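Course handout, Unit 5: Reading a vendor's offer

Product under review: the Flirar two-arm tabletop kit, sold through Tullow with a "skills subscription" on top

Read this before the lab. Bring the brochure and your own copy of the price sheet, marked up.

The Flirar brochure makes one large promise. Buy the arms, pay the monthly fee, and the kit will "handle everyday objects out of the box." We are going to spend this unit on that sentence. What counts as everyday? What counts as handling? And whose box?

Start with the figures. The brochure claims 300 ready-made skills. Go through the list in the appendix and you will find that "open drawer, upper" and "open drawer, lower" are two entries. So are "place bottle on tray" and "place fruit on tray." I have no quarrel with listing them separately, since they may well have been trained separately. But then the headline number tells you how finely somebody sliced the list. It says very little about what the arms can do in a room they have not met before.
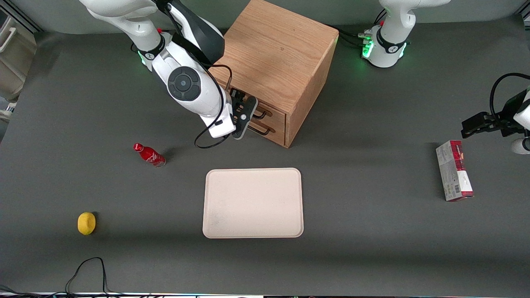

A drawer is a good test for a buyer, and a better one than stacking blocks. The gripper has to get hold of a narrow handle, pull along a straight line, and stop before the cabinet comes along with it. Ask the vendor these things:

Was the cabinet fixed to the table or free to slide?
How far was it moved between trials, and was it ever turned?
Did anyone try a different handle, such as a round knob?
Were failed trials counted, or restarted quietly?
What was the second arm doing?

The last one matters for the price. You are paying for 2 arms. If the second one waits through most of the listed skills, a single-arm kit such as the Hoarau may do the same work for less money. Tullow's answer, when I asked, was that two arms are "more natural." That is a sales answer. Ask for the skills that need both, by name.

Now the success rate. The brochure reports results over 2000 trials, which sounds like plenty. The small print puts 52 objects in the test set — and does not say how the trials were divided among them. A lemon grasped all afternoon can carry a lot of dropped boxes.

For the lab, take the Melthorpe checklist from Unit 4 and fill it in using only what Flirar has put in writing. Leave a line blank if the brochure is silent. Do not guess on the vendor's behalf. Then write one page on whether you would sign for the subscription, the arms alone, or neither.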